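Clearing Without a Sink
By Piret Jaunzems

Most advice on clearing a table assumes a sink within arm's reach. In the Berkham shared kitchens the sink is across the corridor, and sorting has to be finished before anything leaves the table. Ülle Koppel, who set up the stations there, works with four vessels: one for wrappers, one for leftovers, one for serving, one for racking.

Leftovers are the slow part. Cooked rice clings to a flat surface and scatters when the tray is tipped, so grains are scraped toward one corner with a silicone blade and lifted off. A raised rim of 2 cm is enough.

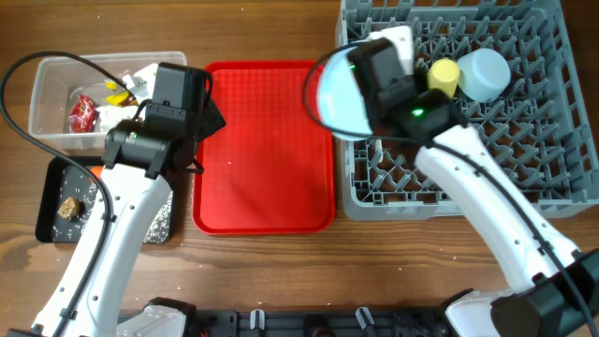
Issue 32 | Page 439

Wrappers go into a clear, open-topped container. A red snack wrapper shows through the side, and a full bin gets emptied sooner. Rice on the black tray is dealt with first, then the strays on the wood beside the red one – a dry cloth before a damp one, along the grain.

A dimpled serving tray needs a brush. Koppel allows 800 ml of warm water per tray, applied after scraping. The gray rack has angled pegs and takes plates on edge; trays are dried upright against a wall. The rack itself is washed in July, when the kitchens close.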